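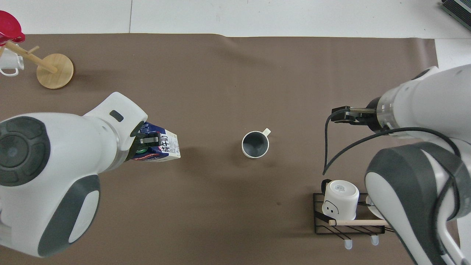

The two-arm station at the Ferken open day, with the milk carton held in the left gripper.

How to Prepare and Run a Two-Arm Tabletop Demonstration for Visitors

Liao Demonstration Office, Ferken Automation Center
Updated February

This page sets out the procedure for presenting the two-arm drink station during open days and group visits at the Ferken and Trurton sites. It is intended for staff who have completed operator training and have been assigned to a public session. Staff who will only greet visitors may go directly to Step 4.

The last open day brought 391 visitors through the building, and most of them stopped at this station. Operators should therefore expect to repeat the demonstration many times and should arrange the table so that it can be returned to its starting layout without delay.

Before you begin

Reserve the station through the Fondo booking sheet. Check that the power supply, the arm controllers and both emergency stop buttons have been signed off for the day. You will need the work mat, a milk carton, a set of mugs, the mug tree and the wire mug rack. Use a sealed carton for rehearsals. An open carton may be used in front of visitors only if a towel and a spare mat are at the station.

Step 1. Lay out the table

Place the mat flat on the tabletop and smooth out any raised edges. The mug tree belongs in the far left corner of the mat and the wire rack on the right, below the resting position of the right gripper. Set one mug upright near the center, opening upward. Mugs stored on the rack go upside down. Leave clear mat between the carton and the center mug — the left arm needs this space to turn its wrist.

Check the cables last. A cable may hang in a loose loop, but it must not rest on a mug or catch on the rack when the arm is moved through its full path.

Step 2. Run the arms without objects

Clear the mat and run the complete program once at low speed. Watch the right arm in particular as it passes over the rack. If either gripper comes closer than 5 centimeters to a fixed object, stop the program and correct the layout before continuing. Do not adjust the program itself on the day of a visit.

Step 3. Rehearse the grip

Return the objects to the mat and run the pickup portion only. The fingers should hold the carton firmly without crushing its sides. A carton held horizontally, as in the photograph, shows clearly whether the grip is secure. Let the arm hold it for one full minute. If the carton slips, lower it to the mat by hand control and repeat the gripper calibration described in the station binder.

Step 4. Receive the group

Visitors stand behind the floor line at all times while the arms are powered. Introduce the station in plain terms: the left arm handles the carton, and the right arm handles mugs at the rack. Tell the group before the arms move. Young children should be invited to the front, with an adult beside them.

Keep the presentation to 600 seconds, including questions. Groups often ask whether the arms are being guided by a person. Answer according to the mode in use that day, which is posted on the station card.

Step 5. Reset and close

After each group, pause the arms, return the mugs to their places and wipe the mat. At the end of the session, park both arms, switch off the controllers and record any dropped objects or stops on Form 61. Completed forms go to the demonstration office at the site where the session was held.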